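컵을 집는 일에도 규칙이 필요하다

"그 컵, 어디까지 들어 올려야 든 건가요?"

제가 로봇 작업 기준서라는 물건에 빠지게 된 건 순전히 이 질문 때문이에요. 물어본 사람은 Skiltura에서 작업 절차를 쓰는 마흐사 로스타미 씨였고, 저는 그날 취재 노트를 펴기도 전에 말문이 막혔습니다. 아니, 들면 든 거지, 어디까지라니요. 그런데 로스타미 씨는 꽤 진지한 얼굴로 저를 기다리고 있었어요. 제가 "음, 바닥에서 떨어지면요?" 했더니 바로 다음 질문이 날아왔습니다. 한쪽만 떨어지면요? 떨어졌다가 다시 닿으면요? 옆 컵에 기대어 떠 있으면요?

그렇게 커피 한 잔이 다 식을 때까지 우리는 컵 이야기만 했어요. (제 커피요. 로스타미 씨는 보리차를 마셨습니다.)

로봇 관련 규칙이라고 하면 다들 거창한 걸 떠올리잖아요. 저도 그랬어요. 안전 펜스, 비상정지 버튼, 두꺼운 국제 규격집. 물론 그런 것들이 밑바닥에 깔려 있어야 하고, 이 글을 읽고 펜스를 치우는 분이 계시면 곤란합니다. 하지만 제가 몇 달 동안 따라다닌 건 훨씬 시시콜콜한 쪽이에요. 책상 위에 머그를 놓고 로봇 팔로 집어 옮기는 작업을, 오늘 하는 사람과 다음 주에 하는 사람이 똑같은 말로 기록하게 만드는 규칙. 현장에서는 그냥 "기준서"라고 부릅니다.

제가 처음 받아 본 기준서는 121쪽짜리였어요. 121쪽! 컵 옮기는 데요! 그걸 쓴 사람이 샤하브 누리 씨인데, 본인도 좀 민망해하더라고요. "쓰다 보니 그렇게 됐어요. 문제가 생길 때마다 한 줄씩 붙였거든요." 한 줄씩 붙은 기준서가 어떤 모양인지는 상상하시는 대로입니다. 38쪽에서는 손잡이를 왼쪽으로 두라고 하고, 조금 더 넘기면 손잡이 방향은 매번 바꾸라고 해요. 둘 다 맞는 말이랍니다. 앞의 건 장비 점검용이고 뒤의 건 본 작업용이니까요. 그런데 그 설명이 어디에도 없었어요. 새로 온 사람은 당연히 먼저 눈에 띈 쪽을 따랐고요.

그래서 누리 씨 팀은 문서를 뜯어고쳤습니다. 지금 쓰는 건 14쪽이에요. 줄이는 데 쓴 시간이 처음 쓰는 데 든 시간보다 길었다는데, 글 써서 먹고사는 사람으로서 이 대목에서 저는 고개를 아주 세게 끄덕였습니다.

줄어든 기준서의 첫 장은 놀랍게도 로봇 이야기가 아니에요. 이름 이야기입니다. 머그를 머그라고 부를지 컵이라고 부를지, 유리컵과 투명한 플라스틱 컵을 한 단어로 묶을지 나눌지, "왼쪽"은 누구의 왼쪽인지. 마지막 게 제일 골치 아파요. 조작하는 사람의 왼쪽과 카메라의 왼쪽과 로봇의 왼쪽이 다 다를 수 있거든요! 이 팀은 작업대의 한쪽 변을 "앞"으로 못 박고, 거기 서서 본 왼쪽만 왼쪽이라고 부르기로 했어요. 다른 자리에 서 있는 사람은 속으로 한 번 돌려서 말해야 하고요. 처음 며칠은 다들 왼팔 오른팔을 헷갈려서 엉뚱한 쪽을 쳐다봤다고 합니다.

이름 다음은 배치예요. 저는 여기서 의외로 재미를 느꼈어요. 로봇에게 쉬운 배치와 사람이 보기에 깔끔한 배치가 꽤 다르더라고요. 투명한 컵은 뒤에 있는 게 비쳐서 경계를 잡기 어렵고, 손잡이는 어느 쪽으로 돌아가 있느냐에 따라 집을 수 있는 자리가 달라집니다. 큰 머그가 작은 머그 앞에 서면 낮은 카메라에서는 뒤쪽이 가려지기도 하고요. 그래서 기준서에는 "각 카메라의 화면을 모두 확인한 뒤 시작한다"는 문장이 굵은 글씨로 들어가 있습니다. 사람 눈으로는 멀쩡한데 카메라 하나에서는 전혀 다른 그림일 수 있다는 거예요.

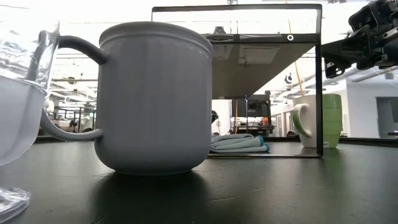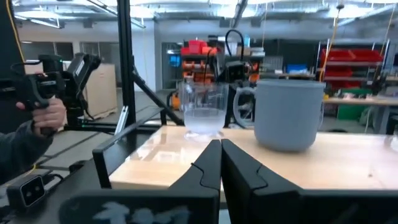
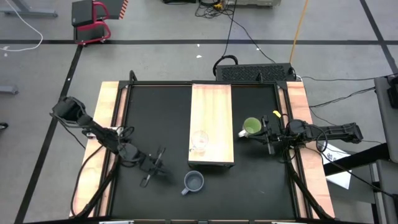
같은 작업장, 서로 다른 시점.

그다음 장이 바로 로스타미 씨의 질문, "어디까지 들어야 든 것인가"입니다. 이 팀의 답은 이래요. 물체의 바닥 전체가 받치던 면에서 떨어지고, 그 상태로 다른 물체에 닿지 않을 것. 그리고 로봇이 멈췄을 때도 그대로일 것. 읽어 보면 별것 아니죠? 그런데 이 두 줄을 합의하는 데 회의를 네 번 했대요. 가장 오래 끈 건 "멈췄을 때"였는데, 얼마나 멈춰야 멈춘 거냐를 두고 나스린 바게리 씨와 누리 씨가 끝까지 맞섰답니다. 바게리 씨는 기록을 검수하는 쪽이라 길게 멈추길 원했고, 누리 씨는 조작하는 쪽이라 그러면 손목이 남아나질 않는다고 했고요.

결국 조작자가 입으로 "정지"라고 말하는 걸로 정리됐어요. 저는 이 해법이 너무 마음에 들어서 노트에 별표를 쳐 뒀습니다. 초 단위 숫자를 정하는 대신, 사람이 스스로 멈췄다고 판단한 순간을 소리로 남기는 거예요. 검수하는 사람은 그 소리를 기준으로 앞뒤를 보면 되고요. 조용한 작업장에서 누가 혼자 "정지"라고 중얼거리는 걸 들으면 처음엔 좀 우습지만요.

실패를 적는 법도 따로 있습니다. 예전 양식에는 "성공"과 "실패" 칸밖에 없었대요. 그러니 컵을 놓쳤든, 옆 컵을 밀었든, 들긴 들었는데 상자 위가 아니라 상자 모서리에 걸쳤든 다 똑같은 실패였죠. 지금 양식에는 실패 이유가 13가지로 나뉘어 있어요. 너무 많지 않냐고 물었더니 바게리 씨가 웃으면서 처음 안은 40가지였다고 하더라고요. 그걸 들고 실제로 하루를 일해 봤더니, 조작자들이 목록에서 이유를 찾느라 다음 작업을 못 하더랍니다. 그래서 한 화면에 스크롤 없이 다 보이는 만큼만 남겼대요. 이런 기준 좋지 않아요? 학문적인 분류는 아닌데, 매일 쓰는 사람한테는 이게 맞는 분류예요.

13가지 중에 제가 제일 좋아하는 항목은 "모르겠음"입니다. 진짜 그렇게 적혀 있어요. 사비나 베굼 씨가 끝까지 우겨서 넣은 항목이라고 하는데, 베굼 씨는 이 팀에 오기 전에 Hidier라는 물류 설비 회사에서 사고 기록을 다뤘어요. 거기 양식에는 "모르겠음"이 없어서 사람들이 애매하면 전부 "기타"나 맨 위 항목을 찍었답니다. 그러다 보니 통계에서는 맨 위 항목이 언제나 압도적인 1등이었고, 회사는 그 1등을 고치려고 돈을 꽤 썼대요. 정작 현장에서는 별로 일어나지도 않는 일이었는데 말이에요.

"모르는 걸 모른다고 쓸 자리가 없으면 사람들은 아무거나 써요. 나쁜 마음이 아니라 퇴근하고 싶어서요."

저 이 말 듣고 지난달 제 지출 장부가 떠올라서 좀 뜨끔했습니다. 식비가 그렇게 많이 나왔을 리가 없는데.

물론 이런 기준서를 반기지 않는 사람도 있어요. 비에스와바 말리노프스카 씨는 Safavi에서 작업 현장 여러 곳을 비교하는 일을 하는데, 팀마다 자기네 기준서를 이렇게 정성껏 만드는 게 오히려 걱정이라고 했습니다. 한 팀 안에서는 "들었다"의 뜻이 완벽하게 통일됐는데, 옆 건물 팀의 "들었다"는 또 다른 뜻이라는 거죠. 두 팀 기록을 합치려고 하면 결국 누가 앉아서 하나하나 번역을 해야 하고요. 말리노프스카 씨는 그 번역을 실제로 해 본 사람이라 말에 한숨이 섞여 있었어요. 어떤 팀은 컵이 뒤집혀도 목표 지점에 있으면 성공이고, 어떤 팀은 손잡이 방향까지 맞아야 성공이랍니다.

그럼 모두가 쓰는 공통 기준서를 만들면 되지 않냐고, 저는 아주 순진하게 물었습니다. 말리노프스카 씨 대답이 좀 길었는데 제가 이해한 대로 옮기면 이래요. 공통 기준서는 만들 수 있는데, 모두가 받아들일 만큼 넓게 쓰면 현장에서 아무것도 못 정하는 문서가 되고, 현장에서 쓸 만큼 좁게 쓰면 아무도 서명을 안 한다고요. 그래서 이분이 미는 방식은 기준을 통일하는 대신 기준을 적는 순서를 통일하는 거예요. 이름, 방향, 배치, 성공의 뜻, 실패의 종류, 중단 조건. 내용은 각자 채우되 이 순서로만 적어 달라는 거죠. 그러면 적어도 어디가 다른지는 금방 찾을 수 있다고요.

누리 씨에게 이 얘기를 전했더니 "우리 건 중단 조건이 맨 앞인데" 하면서 살짝 불편해하더라고요. 이 팀은 언제 손을 떼야 하는지를 첫 장 표지 안쪽에 따로 박아 뒀거든요. 사람 팔이 로봇이 움직일 수 있는 범위 안에 들어오면 멈춘다, 케이블이 팔에 걸리는 걸 보면 멈춘다, 물건을 바로 놓고 싶으면 먼저 멈추고 놓는다. 마지막 건 보기보다 지키기 어려워요. 컵이 살짝 삐뚤면 사람 손이 저절로 나가거든요. 제가 직접 옆에서 구경할 때도 손이 움찔움찔했는걸요! 그냥 톡 밀면 될 것 같은 그 마음, 아시죠?

그래서 요즘 이 팀은 새로 오는 사람에게 첫날 로봇을 안 맡긴답니다. 대신 옆에 앉아서 남의 작업을 기준서대로 받아 적게 해요. 같은 작업을 두 사람이 따로 적은 다음 맞춰 보고, 갈린 자리가 있으면 누가 틀렸는지를 따지기 전에 기준서 문장부터 다시 읽어 본대요. 문장이 두 가지로 읽히면 문장을 고칩니다. 고친 사람 이름과 고치기 전 문장도 남겨 두고요. 저도 한번 해 봤는데, 결과는 묻지 말아 주세요. 왼쪽을 세 번 틀렸어요.

혹시 비슷한 걸 만들어야 하는 분들을 위해 제가 주워들은 것 몇 가지를 적어 둘게요. Undow라는 작은 공방에서 로봇 팔 한 대로 포장 작업을 시험하는 친구에게도 그대로 보내 준 목록입니다.

우선 기준서를 쓰기 전에 작업을 말로 설명하면서 녹음해 보세요. 내가 무심코 쓰는 단어가 얼마나 들쭉날쭉한지 바로 들립니다. 제 친구는 상자를 "상자, 박스, 통, 그거" 네 가지로 부르고 있었어요.

예외는 본문에 끼워 넣지 말고 뒤에 모아 두라고 합니다. 그리고 예외가 언제 생겼는지를 옆에 적어 두기. 나중에 그 예외를 지워도 되는지 판단할 때 그게 유일한 단서가 된대요.

판 번호는 꼭 기록마다 같이 남기세요. 기준이 바뀐 걸 모르고 옛 기록과 새 기록을 나란히 놓으면 로봇이 갑자기 똑똑해진 것처럼 보이거나 바보가 된 것처럼 보입니다. 바게리 씨는 실제로 성공률이 뚝 떨어진 월요일 아침에 온 팀이 장비를 분해할 뻔한 얘기를 해 줬어요. 바뀐 건 "들었다"의 정의뿐이었는데요.

그리고 인쇄해서 작업대 옆에 둘 것. 화면 속 문서는 손에 조종기를 쥔 사람이 볼 수가 없으니까요.

마지막으로 로스타미 씨를 만났을 때 저는 나름 준비를 해 갔어요. 바닥 전체가 떨어지고, 다른 데 닿지 않고, 멈춘 뒤에도 그대로. 줄줄 외웠더니 잘했다면서 새 질문을 주더라고요. 그럼 컵을 "놓았다"는 건 손가락이 벌어졌을 때인가요, 팔이 물러났을 때인가요? 팀에서는 12월 개정판에 넣으려고 아직 싸우는 중이랍니다. 저는 팔이 물러났을 때에 한 표 던지고 왔어요.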